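Clevcombe Shared Workrooms
Tables, Surfaces and Small Appliances: Frequently Asked Questions

Last revised 25 May 2020

These answers apply to the worktables in all rooms at Clevcombe and at the Plarnton annex. Rules for the print room and the loading bay are listed separately.

What are the tabletops made of, and what can go on them?

The tops are light wood with an oil finish. Paper, keyboards, tools with smooth bases and sealed drinks can go directly on the surface. Anything with a rough metal underside needs a mat. Mats are in the hall cabinet, second shelf, and should be returned flat.

How do I clean a table after use?

Wipe along the grain with a damp cloth, then with a dry one. Do not use the citrus spray from the kitchen; it strips the oil and leaves a pale patch that takes two coats to correct. Crumbs should be brushed into the hand and put in the bin – brushing them toward the back of the table sends them down the cable hole.

What is the round hole near the back edge for?

It is a cable grommet. Route power and data leads through it where the lead is long enough. Plugs wider than the opening should go over the back edge instead. Do not enlarge the hole, and do not remove the black ring, which protects the cable jacket from the cut edge of the wood.

Can I use a toaster in a workroom?

Yes, one per room, under these conditions:

It stands on the table itself, never on a monitor shelf.
It is plugged directly into a wall outlet. Extension strips are not permitted for heating appliances.
The slots are clear of fabric on all sides, including wall drapes and towels. Move the table forward if necessary.
Someone stays in the room while it is switched on.

Empty the crumb tray at the end of the day. Toast left in the slot counts as food waste and will be cleared with the evening round.

Are towels and cloths supplied?

Each room is issued 6 towels per month. Fold them when not in use and keep them away from anything that heats. Used towels go in the bin by the sink in Room 101. The laundry contractor, Ansari, collects from that point only, so towels left in other rooms are not washed.
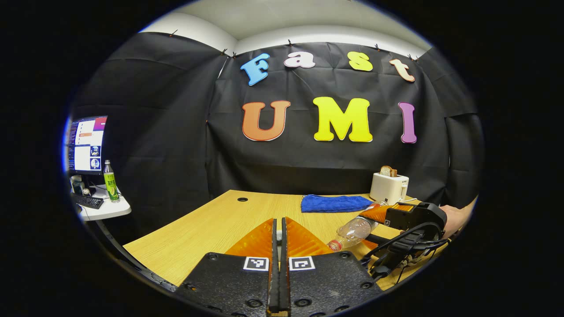 Towels are for surfaces and spills. They should not be used as padding under equipment, where they slip, or for cleaning monitors, which need the lint-free cloths kept at the front desk.

Where should drinks be kept?

Bottles with a screw cap may be kept at the desk, standing upright, on the side away from the keyboard's cable. Open cups are limited to the kitchen. If a keyboard gets wet, unplug it, turn it face down on a towel and report it at the desk. Do not plug it back in to test it.

What do I do with empty plastic bottles?

Empty them fully, leave the cap on and place them in the recycling crate by the stairs. The crate holds up to 132 bottles and is emptied when full. Bottles in use for a task can stay on the table for the length of the booking.

May I hang fabric or letters on the walls?

Fabric may be hung from the upper rail with clips. Pins, nails and staples are not permitted. The lower hem should clear the floor and must not cover an outlet or vent.

Foam letters can be attached to the fabric with hook tape or safety pins. Adhesive putty leaves a greasy mark on black cloth and the cloth then has to be replaced at the booking holder's cost. Lettering may stay up between bookings if the same group holds the room for the whole month – note this on the form.

Can the monitor shelf be moved?

The shelf can be moved along the wall but not to another room. Lift it with the monitor removed. The Brorier shelves in the annex are fixed and should not be moved at all.

How do I report damage to a table?

Fill in a surface card, giving the room, the table and the position of the mark. Scratches that do not catch a fingernail are treated as wear and are not charged. Deeper marks are sanded and re-oiled at the next service, due in June. Tables being re-oiled are out of use for 2 days.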